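Speaker notes: The office kitchen and how people really talk at work

Slot is 25 minutes plus questions. Water on the lectern. Start on time even if the back row is still finding seats.

Opening

Good morning, everyone! Thanks for coming in. I'm going to talk about kitchens for most of the next half hour, and I promise it is a talk about work.

Ask for hands: who learned something useful this month while waiting for lunch to heat up? Wait for it. There are always more hands than people expect, and they go up slowly, so don't jump in early.

Tell the Barroso story. My first proper job was in the Barroso office, third floor, accounts. I sat four desks from Julián Cifuentes for most of a year and we never spoke beyond hello. Then the kettle on his side broke, he started using ours, and within a month we had fixed an invoicing mess that had been annoying both our teams since before I was hired. (Pause. Julián knows I tell this one and he's fine with it.)

What we looked at

Keep this bit short, people can read the handout.

Casuner let us spend the winter in their offices asking staff one simple question at the end of each day: where did you have your most useful unplanned chat? We got 3,362 answers. Of those, 1,417 named a kitchen, a tea point or the bit of hallway right outside one. I love that number. It's well over a third, and it came from a company with 27 bookable meeting rooms and some very nice couches that hardly got a mention.

Say clearly: these are people's own reports. We didn't follow anyone about with a clipboard. Ignacio Collado will bring this up if I don't, and he'd be right to.

Why the kitchen works

Talk to this one slowly, it's the heart of it.

A kitchen gives you a reason to stand still. You don't need an excuse to be there and you don't need one to leave. When your food is ready the chat is over, and no one's feelings are hurt. Compare that with walking up to somebody's desk, where you are plainly interrupting and you both know it.

It mixes people up as well. The new starter and the head of finance both have to eat. At Casuner the graduates told us again and again that the kitchen was the only place they had spoken to anyone more than two levels above them.

And the wait matters! Two or three minutes with nothing to do but look at a door and a timer. That's just long enough for "how's the new system going?" to get a real answer. 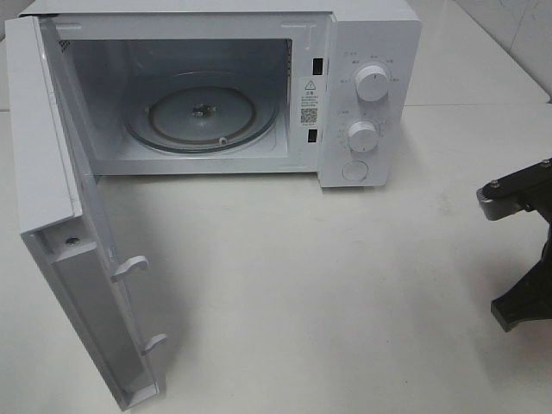 The Irnach move

This is where I slow down and tell it properly. Irnach moved to a new building in July and put in one big, beautiful café on the ground floor. Good coffee, long benches, plants everywhere. They took out the small kitchens upstairs to make room for more desks.

By the spring people were eating at those desks. The café was lovely, but it was a lift ride away, so folks went down in the same groups they already worked in and sat together. When we surveyed the 94 staff on the top two floors, the comment we read most often was some version of "I miss bumping into people."

They've since put a small kitchen back on each floor, with a fridge, a sink and a bench you can lean on. Don't claim more than that. We haven't gone back to measure it yet and I'm itching to.

What you can try

Put the kitchen between two teams who ought to know each other.

Leave some leaning space. Chairs are great for lunch, but a quick chat happens standing up.

Keep it clean and have it stocked. The Trorketti team wrote their cleaning roster on the whiteboard and argued about it cheerfully for weeks, and by their own account that got three departments talking.

Think about people who work from home. I don't have a good answer here and I'd love to hear yours. If time is tight, skip to questions and come back to this one there.

Questions

Likely ones: noise near desks, smells (fish, always fish), and whether any of this holds in a very small office. For the last one, say we only looked at bigger sites.

Handouts are by the door, and my email is on the back page.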